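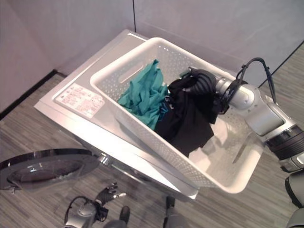
Figure 3. Basket set down on a front-loading washer, door open, part load. Source: Hadcombe laundry study, household image set.

4.2 The top of the machine as a work surface

Advice on home laundry tends to treat the basket as a means of transport. Clothes go into it in one room and come out of it in another, and the time between is not thought to matter much. The guidance booklet that Callico gives to new tenants is typical: it tells the reader to "bring the basket to the machine" and then, in the next line, to "load the drum loosely." Where the basket is supposed to be while the second of these happens is left unsaid. We doubt that the question is as small as the booklet makes it look.

In the Hadcombe material the basket has three usual resting places: the floor in front of the machine, the top of the machine, and some other raised surface such as a counter or a chair. Earlier writing on the subject, including the Ukent report on small utility rooms, ranks the top of the machine as the best of the three for a front-loader. The argument is that it saves bending. We think this is half right. A person who lifts clothes out of a basket on the machine does not have to stoop to reach the basket, but still has to get the clothes down to a door that sits well below it. The Ukent authors measured the first movement and left out the second. Their ranking may survive once both are counted, but the report gives us no way to know.

Figure 3 shows the arrangement in question. The basket is resting at a tilt on the flat top, and the door of the drum stands open lower down on the front. The load is small, one teal-green item and one black one, with bare plastic showing in part of the basket floor. The black item is in the grip of the hand reaching in, and it partly overlaps the other.

Two points follow, and neither supports the confident tone of the advice literature.

The first concerns tilt. A basket that sits flat on a machine top is stable in a way that a tilted one may not be, and the published drawings we have looked at always show it flat. Our own images are less tidy. Tilt can come from a basket that is larger than the surface it is on, from something underneath it, from the shape of the basket itself, or from a person pulling at one side to see in. A still image does not let us choose among these, and we have not tried to. We only note that a drawing of a level basket is a drawing of a best case, and that the bending argument has been built on it. If a user has to steady the basket with one hand, the other hand does all the work, and the saving in effort claimed by Ukent would have to be worked out again.

The second concerns load size. The standard test load in the Ban protocol is a full basket, heaped to the rim. This is convenient for testing, and we understand why it was adopted, but we are not persuaded that it stands for ordinary use. People wash two things because they need those two things. People also bring a basket that is far too big for what is in it, for the plain reason that they own one basket. With a full load the clothes are near the rim and come to hand at once. With a part load the reach is longer, over the side and down to the bottom, and on top of a washer the side is already fairly high for a short adult. The benefit of the raised position therefore shrinks as the basket empties. It is odd that a protocol meant to measure reaching should leave out the longest reach.

We should be careful not to claim too much in the other direction. Figure 3 is one moment from one load. It does not show whether the clothes were on their way in or had come out of the drum, and the open door fits either reading. We make this point at some length because earlier papers have not always been so strict. Several have taken an open door beside a part-filled basket as proof of loading in progress, and have then coded the whole session on that basis. In our first round of coding we did the same. When we compared the stills with the session notes, enough of them were unloading, or sorting, or a basket simply put down by someone called away, that we dropped the rule. Stills are now coded for position and load only, with direction left blank unless the notes supply it.

4.3 Mixed colors in one basket

The same caution applies to what can be said about sorting. Every guide we reviewed tells the reader to sort by color before reaching the machine, and every guide assumes that a mixed basket means the advice was ignored. A teal-green item and a black item lying together, as in Figure 3, would be scored as "unsorted" on the Callico checklist. We see little reason to accept that score. Many people would call both of these darks and wash them together without a second thought, and many care labels would let them. The checklist has a box for "whites with colors" and a box for "mixed," but no box for a pair of items that are different in color and still belong in one wash. A household marked down for this is being marked down by the form.

There is also the matter of where sorting takes place. The guides put it in the bedroom, ahead of time, into separate hampers. Homes with one basket cannot do this, and the tenants who filled in our November questionnaire were blunt about it. Several said they sort with their hands in the basket, pulling out one thing at a time and deciding as they go. If that is how the job is done, the basket needs to be somewhere with light and with room for both hands, and the height of the surface matters for seeing as much as for lifting. None of the sources cited in Section 2 treats sorting and loading as one movement. We suspect that for part loads they usually are.

4.4 What the basket itself contributes

Baskets are described in the literature by volume and hardly ever by anything else. The one in Figure 3 is white plastic, a rectangle with rounded corners, patterned all over with small holes and with a slot cut as a handle in the short side. These are common features and it would be easy to pass over them. Yet a handle slot on the short side sets how the basket is carried, and so, to some degree, how it is put down. A long basket held by its ends will tend to be lowered with its long side toward the body. Whether it then fits the top of the machine depends on the depth of the machine and on whatever stands behind it. We found no study that reports basket and machine sizes together, and our own records are poor on this point, having been designed before we thought to ask.

The claim that small holes let damp clothes air in the basket appears in two of the guides. It may be true. Neither guide gives a source, and we did not test it. We mention it only because the Callico booklet goes on to say that clothes may be "left safely" in such a basket overnight, and this seems a lot to rest on some holes. Clothes heaped on one another cover most of the surface they lie on, and a crumpled item touches air on its upper side and very little elsewhere. Anyone wishing to repeat the advice should first weigh a few damp garments at bedtime and again in the morning.

4.5 Limits of the image set

The images are uneven. Those looking down from above are good for the contents of the basket and poor for judging heights. Small print on machines can seldom be read, and we have not guessed at makes or models. Surfaces out of view are unknown to us, so we cannot say how often a free counter stood within reach and was passed over in favor of the washer. That last gap is the serious one. A preference for the machine top can be shown only where there was another place to put the basket, and on the present evidence we are not willing to call it a preference at all.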